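4.2 What people did with their kitchens

I went into the lockdown diaries expecting boredom, and what I got was food. The 60 households we recruited through Novus wrote about bread, soup and who had eaten the last of the cheese far more than they wrote about the virus (I did the same in my own diary, so no judgment from me!). By August I had coded 101 entries under "sharing", and most of those were meals left on a neighbor's step. 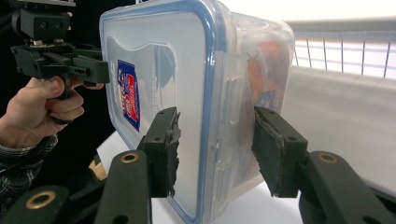

Figure 3. A clear food-storage container with a blue seal around the lid.

What I liked best was how the boxes traveled. One woman in Moradi sent out curry and got her tub back with plums in it, then sent it out again. She never met the family at the other end. I'd coded this as "exchange" at first, but that felt too cold, so I went back and split it into "giving" and "keeping in touch". The second code ended up the bigger one, and I return to it in Section 5.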